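Search Trallus for Kids
Type a word here
Go

How Does a Robot Know Where to Go?

By Teodor Szczepańska
Nov 12, 2019

Walking across a town square is easy. You look up, you spot the bakery, you go. You dodge a pigeon on the way and you don't even remember doing it.

Now try writing down how you did it. Every bit of it, for somebody who has never seen a square, a bakery or a pigeon, and who will do exactly what you wrote and nothing else. If you forgot to mention the fountain, they will walk into the fountain.

That somebody is a robot, and the writing down is called software. I do it for a living. My robot is named Drillby, it gets around outdoors by itself, and it has met a fountain.

Four jobs and a lot of arguing

The software inside Drillby is split into smaller programs. Each one has a single job and doesn't know much about the others, a bit like grown-ups in an office. The main four answer these questions:

What is around me?
Where am I?
Which way should I go?
How do I make my motors do that?

Engineers call them perception, localization, planning and control. Those are long words for looking, knowing your place, choosing and doing. Engineers are paid the same whichever words they use, so I don't know why we picked the long ones.

Looking (perception)

A camera gives the robot a picture. You see a tree in it. The robot gets an enormous grid of numbers, and each number says how bright or how red or how blue one tiny dot is. Nowhere in the numbers does it say "tree."

So the perception program has to be taught. We show it a big pile of pictures in which people have already marked the trees, the walls, the bikes and the people. After enough of these it starts to notice which patterns of dots usually go with which word. Then we give it pictures it has never met and see how it does.

Sometimes it does badly. For most of October, Drillby was convinced that a certain trash can was a person. It would stop, very politely, and wait for the trash can to cross. I timed one of these waits at 184 seconds, and then I went and moved the trash can, so I suppose the robot won.

We fixed this by adding 800 more pictures to the pile, most of them of trash cans. If you ever hear that working with robots is glamorous, please think of me on that day, taking photographs behind a supermarket.

Perception is also never completely sure of anything. It says things like "that is very likely a bicycle" or "that could be a bag, or a cat, ask me again when we're closer." This is useful. A robot that knows it isn't sure can slow down.

Knowing your place (localization)

You have probably woken up in a strange bed on vacation and needed a moment to work out where you were. Drillby has that moment all day long.

It has a map, and it has some clues. It can count how far its wheels have turned. It can listen for satellites. It can look for things that stay put, such as the corner of a building. Every clue is a little bit wrong. Wheels slip. Satellite signals bounce off tall walls and arrive late with a silly story.

The localization program is called Zellemik (I wasn't there when it was named), and it mixes all the clues together and makes its best guess. Then it guesses again, 40 times every second. If you have a little brother who asks "Where are we now?" on long drives, you know the sound of it. Zellemik is at least willing to answer its own question.

Choosing (planning)

Now the robot knows more or less what is around it and more or less where it is. It wants to get to the other side.

The planner covers the map with small squares, like graph paper. Squares with a wall in them are forbidden. Squares next to a wall are allowed but "expensive," and we give them points. Nice open squares cost hardly anything. Then the planner hunts for the path with the fewest points, and that path is the plan.

You can try this at home with graph paper and a pencil:

1. Draw a start square and a finish square, well apart.
2. Color in some squares for walls.
3. Write a 3 in every empty square that touches a wall. Write a 1 in all the others.
4. Find a path from start to finish and add up the squares.
5. Try to find a cheaper one.

Step 5 can go on until bedtime. A computer does it before you've sharpened the pencil, and doesn't get crumbs on the paper.

Walls are the easy part, though. They're where you left them. People, bikes and dogs move, and they don't tell the planner what they have in mind. So there is a second, quicker planner that only cares about the next few steps. It takes the big plan, glances at what perception has just reported, and bends the path to suit. When it can't find any safe way to bend it, the rule is to stop. A stopped robot is boring and blocks the way a little, and I'm perfectly happy with that.

Now you be the planner. Pretend you want to reach the far side. The first view gives you small vehicles with riders, a parked bicycle and a kick scooter very close on the right.

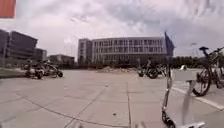
The second has much more clear pavement in it, and a low curb or ledge along the left.

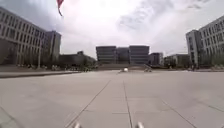 Doing (control)

Control gets the plan last, and it gets no credit at all.

The plan says "follow this line." Control has to turn that into "left wheel a bit faster, right wheel a bit slower," and then check whether it worked. Usually it half worked. The ground slopes, or one tire is softer than the other, so the robot has drifted off the line. Control notices the mistake and steers back.

How hard should it steer back? If it steers too gently, the robot wanders off like somebody reading while walking. If it steers too hard, it shoots over the line, has to come back, shoots over the other way and wiggles along like a fish. Our first version was a fish. My coworker Ostrowski said it looked cheerful.

Picking numbers that give a nice smooth drive is called tuning. You change a number, you watch the robot, you write down what happened, you change the number back because it was better before. A good deal of my week goes like this.

Practice that doesn't dent anything

Before new software goes into the real robot, it goes into a pretend one. We have a simulator, a sort of video game with a pretend Drillby in a pretend town. The game has no high score and the graphics are terrible. You can crash as often as you like.

The pretend Drillby has fallen down pretend stairs more times than I would like its mother to know. Each fall gets saved in a file called a log. The log keeps everything the programs said to each other in the seconds before the bump, and we read it afterward to find out who started it. Perception blames the camera. Planning blames perception. Nine times out of ten it's a typing mistake of mine.

Words to show off with

Software: the instructions a computer follows.
Perception: working out what the sensors are looking at.
Localization: working out where you are on the map.
Planner: the program that chooses the path.
Control: the program that tells the motors what to do, and then fixes it.
Log: the robot's diary, only with less about its feelings.
Simulator: a pretend world for testing in.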